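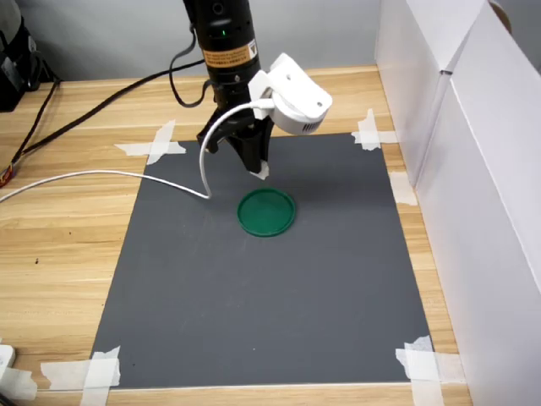 The table, the mat and the cables

I have put off writing about my work table because it changes every week, but Telma Urrutia asked in the comments how I keep the mat flat, and that took more than a comment to answer. So this is a post about a mat, some tape and too many cables.

The table came first. I bought it secondhand in Berkton for $147, which was more than I wanted to spend. The wood is pale, with straight stripes in the grain, and I liked that right away. My old table was dark and shiny and everything small got lost on it. On this one I can find a dropped screw in a few seconds.

The trouble with pale wood is that it shows every mark. I had it home for one Saturday before I dragged a metal ruler across it and left a line. The line is still there, under the mat now.

Why I taped it

I used the dark gray mat loose for most of the spring. It's a big rectangle and I assumed the size would keep it in place. It crept. I lean on the near edge when I'm working, and each time I stood up the whole thing had moved a little to one side. I would push it back and go on. By the end of an evening it was crooked and so were the things on it.

I tried a strip of nonslip shelf liner underneath. That stopped the creeping but put a ridge in the middle, and anything round rolled off the ridge. I tried a clamp at one corner and caught my sleeve on it twice. Tape was the thing I had been avoiding, because I was worried about the finish on the wood. In the end I put a short piece on the underside of the table, left it for 12 days and pulled it off. There was no mark and no sticky patch, so I went ahead.

How I did it

Clear the part of the table you need and wipe it down with a damp cloth. Then wait. I was impatient the first time and the tape lifted overnight.

Lay the mat out and leave it alone for a few hours if it has been rolled up. Mine had a curl at one end that took most of an afternoon to go down. I put cookbooks on it.

Line up one edge with the edge of the table and tape that side first. Smooth the mat away from you with your forearm and tape the far side, then the other two. I used crossed short pieces at the corners where I could. Short pieces are easier to handle, but each end is one more place for it to start peeling. Press the tape down with the back of a spoon.

It took me one evening, including the part where I pulled off a side and did it over.

Keeping it clean

A matte gray mat hides less than you would think. Mine has faint smudges on it and they come back whatever I do. I wipe it with a cloth and a drop of dish soap, and go easy near the edges so the tape doesn't soak. Edem Ackah wrote to me that a white school eraser takes off the worst spots. I've tried it and it does work, but it leaves crumbs, and then you have to get the crumbs off.

I don't scrub any more. The smudges don't bother whatever I'm doing, and the flat surface is what I wanted.

The cables

This is the part I haven't solved. I have black cables going off to the left side of the table, and a thin white one that goes the same direction. The left is where they go because the outlet is on that wall, and I am not moving the outlet.

What I have learned so far:

Leave slack. I pulled everything tight once so it would look neat, and then every time I shifted something a plug came out. A loose curve looks messier and gives me less trouble.

Don't tape cables to the mat. I did this for a while and it meant peeling up tape whenever I wanted to change anything. The tape that holds the mat should only hold the mat.

Label both ends. I use masking tape folded over into a flag, with a pen. With several black cables going the same way, I was following them by hand to find out which was which. The flags fall off after a few months and I write new ones.

Keep the connectors where you can see them. I used to tuck the ends behind things. Then I would forget they were there and set something heavy on top.

I bought a cable tray from Hodava to screw on under the tabletop, and it's still in its box. The screws that came with it look too long for the thickness of the wood – I measured twice – so I need shorter ones before I try it. If anyone has put one of these on a table like mine, please tell me what you used.

The stuff that lands there

The other problem is that a table is a table and things get put down on it. Bags, mostly. I try to keep one end for things that are on their way somewhere else, and the mat for whatever I'm working on. It holds up until Thursday or so and then I have to carry everything off and start again.

Phyllis Whiteley wrote that she keeps a stool beside her bench just for this, so that nothing goes on the bench that isn't being used. I have a stool. At the moment there's a stack of folders on it.

I'll post again when the tray is up. Pascual Henríquez also asked where the mat came from, and the answer is the art supply store in Rivport, on the back wall next to the big paper. They had a smaller one too. Measure your table before you go, and bring the numbers with you on paper, because I went without and had to make the drive a second time.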